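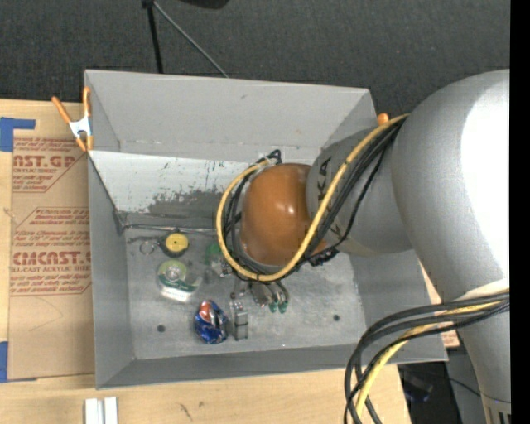 Fixed Bins Deserve a Fixed Address

Stockrooms that keep slow-moving parts usually face a choice between two storage policies. Under fixed location, each part number has one assigned place, and that place stays reserved when stock is out. Under random location, a part goes wherever space is free, and a database records where it went. Most published advice favors random location for its better use of space. I think that advice is wrong for small stockrooms, and I would like to see it dropped from the standard training material.

The space argument is sound as far as it goes. A reserved slot has to be sized for the largest expected quantity, so on an average day much of it holds air. In a large distribution center, that air costs real money. In a repair shop stockroom it seldom does. The room is already leased, the shelving is already paid for, and the cost that moves from month to month is labor.

Labor is where random location performs poorly at small scale. Every put-away requires a transaction. If the transaction is skipped or mistyped, the part is lost in a way that a fixed slot does not allow. A misplaced part in a fixed system leaves an empty slot, and the empty slot is noticed. A misplaced part in a random system leaves no visible sign until a pick fails.

I ran the parts room at Kouris in Skisetcombe under both policies. The random system lasted 17 months. During that time we held cycle counts every December and again in the summer, and the work took two people 4 days. After we returned to fixed slots, the same work took 3. Shelf use got worse, as predicted, and we added one bay of shelving to make up for it. I consider that a fair price.

Felicja Wilczyńska, who managed stores at Polport before moving to Candus, has argued to me that the fault lay in our scanning discipline. She is partly right. Better discipline would have reduced the errors. But a storage policy should be judged by how it behaves with the staff and habits a shop has, including the night shift and the person covering for someone on leave.

A mixed policy is workable. Reserve slots for anything picked more than once a month, and let overflow float in a marked area with its own count sheet. The overflow area should stay small enough to search by hand in a few minutes. When it grows past that, the slot sizes need to be reviewed before any software is bought.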